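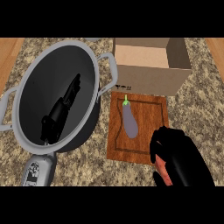
The simulated kitchen, with the eggplant still on the board.

9th October

Today I worked again on the kitchen examples, the ones we make in simulation for Clandstead. We have 373 good ones now and the goal is 500, so I am not unhappy, but my wrists are tired from the controllers and I stopped before dinner.

The granite counter was my idea and I regret it a little. When I look long at those brown and cream flecks I lose the feeling for distance, and then I close the gripper too early. The pot is also difficult. It is big, and the inside is so black that I cannot judge the depth. Yaowalak Boonchu told me to watch the light rim and forget the inside, and after this advice my afternoon was better than my morning.

We had a long discussion about what is a bad example. Chrysoula Rallis wants to throw away every one where the operator hesitates. I think some hesitation should stay, for the policy must also learn what to do when the first approach is wrong. We did not agree. For the moment I mark them with a separate label, and we will train once with them and once without.

I also asked for more variety in the starting positions. In the first 200 the cutting board was nearly always straight, and a model called Ostine, which we trained on them, became quite lost when we turned the board. Now the board is a little askew in each new start, and the vegetables change their places too. The cardboard box I would like to move further from the board, but this has to wait until the next version of the layout.

Tomorrow I want to make 50 more, only with the left arm leading – my weak side. If it goes well, we can finish long before December. I must remember to save the random seeds this time, and to write to Brustgate about the slow server.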